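Small parts, blue bins

Switches pile up. Anyone who repairs control panels knows the drawer – the one with 3 dead push buttons, a selector and a capacitor that might be fine. Cokcombe, a parts reseller with 388 bins on its shelves, gave up on drawers and went back to the open blue kind.

The trick is mostly tape. Blue strips on a brown work top, squares big enough to think in. Switches in one bin, capacitors in another. A pale liner on the floor of the bin, so a little green cap dosen't vanish. Cheap, quick, done before lunch. 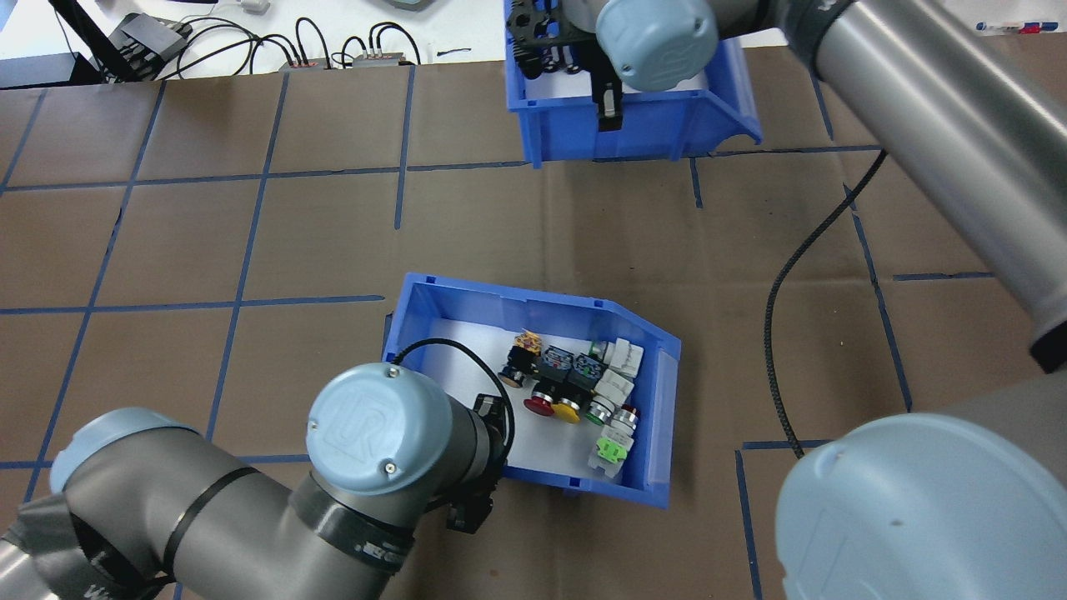
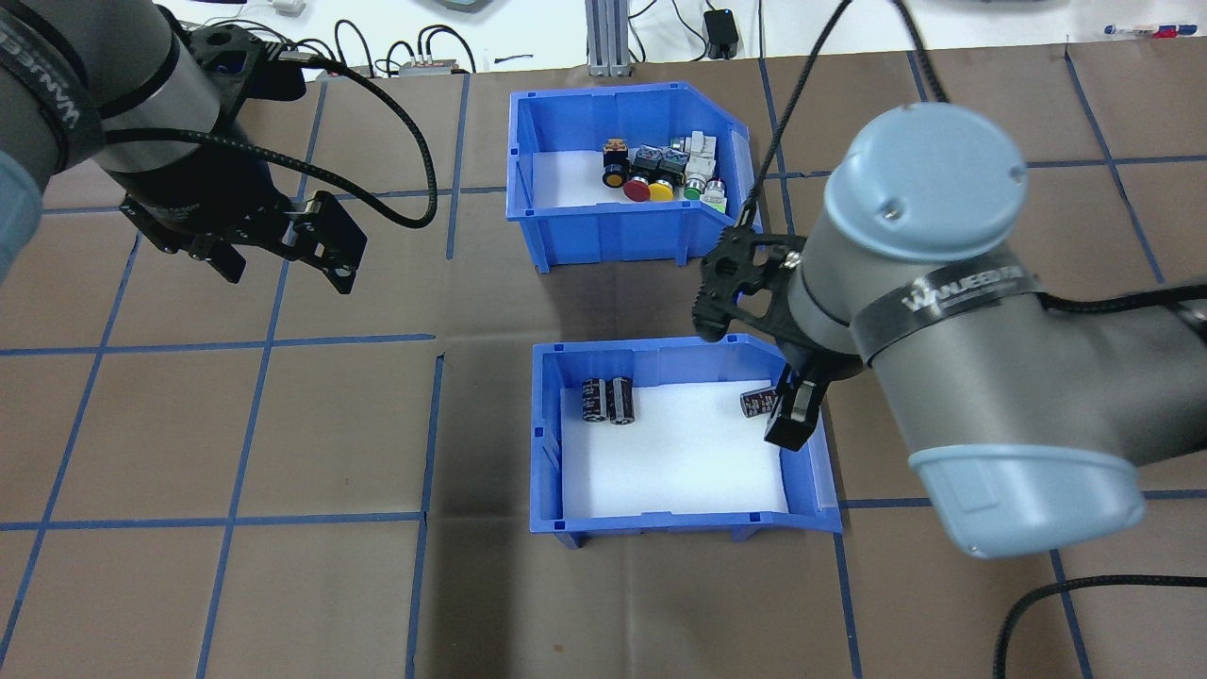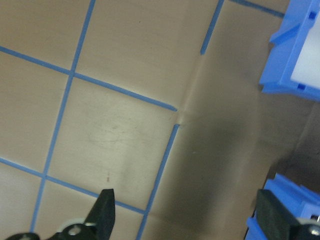
Blue tape marks out the work surface in squares.

Sorting order, if you want one. Mushroom heads first, red then yellow, they hog the room. Flush buttons next. Contact blocks behind or along the wall. Capacitors stand up if they'll stand – tall black ones tip over, so give them there own bin and don't mix.

Bins: we liked the Ulta, open front, sloped lip, easy to get a hand in. The Bisht is deeper and nearly 429 grams empty, too heavy for a high shelf. Rolach sells liners by the roll, cut with kitchen scissors.

Labels can wait. Cokcombe lists 3,644 part numbers and still has two bins marked "misc". Start with one shelf in November, when the shop is slow, and leave the drawer for last.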